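Open house at the Haberkorn building, July

I went because Elias Fakhoury had sent me the link twice, and because it was free. The Haberkorn building has been "reopening" for as long as I've lived on this side of town, and this time they promised tours of the shared offices, a talk on the future of the street, and refreshments. I have been to enough of these to know which of the three people come for.

The tour left from the front steps at 2, or was supposed to. We stood there a good while with our paper badges on. Safta Bucur, who runs the bookings for the building and led our group, was cheerful about it and talked us through the history: first Milen, the button makers, then a long stretch as storage, then Gastano, who put in the stairs and went broke. She had a lot to say about the stairs. They are fine stairs.

Upstairs we were shown the Piduline floor, the open office that all the brochures talk about. The brochure says "a kitchen culture that brings people together." I have worked in offices for most of my life and I have my doubts about kitchen culture. What I wanted to know was where you put your lunch.

Safta pointed to the mini fridge. It is a handsome little thing, glossy black outside and bright white inside, and it stands on a brown wooden surface next to a curved brick wall. The brick is the best feature on the floor, if you ask me, and it gets one line in the brochure. The water dispenser is right behind the fridge, with a big clear jug on top.

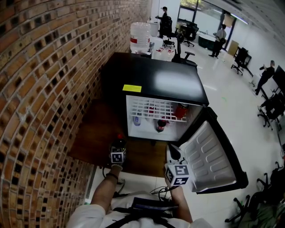 The Piduline fridge, open, with drinks on and under the wire shelf.

I asked how many people would be sharing it. The floor is licensed for 84 desks, Safta said, though they don't expect to fill it. I looked at the fridge again. There is one wire rack, and the bottles had already claimed a good part of what I could see: a small water, a cola, a red one lying on its side up on the shelf. I don't know where a salad would go. A man behind me said people mostly buy lunch out these days, and he may be right, but then I'd like that in the brochure too.

There was a yellow sticky note on top of the fridge. I have never seen an office fridge without one sooner or later, and I'd trust it over any amount of talk about culture.

To be fair to the place, the white tile floor looks easy to mop, and the chairs were better than I expected. I sat in one and it held its height. Elias liked everything, but Elias liked the parking garage.

The talk afterward ran long. We heard that 1000 people had signed up for news about the building, and I would guess I am one of them – twice, since I used both my addresses. Questions were taken from the front rows only. I had wanted to ask about heating, because a brick wall like that can be miserable in January, and I'll have to write in.

Refreshments were crackers and a bowl of grapes. A desk is $13 a day if you bring your own monitor. I took the price sheet home and may go back for a trial day in the fall – with a cooler bag.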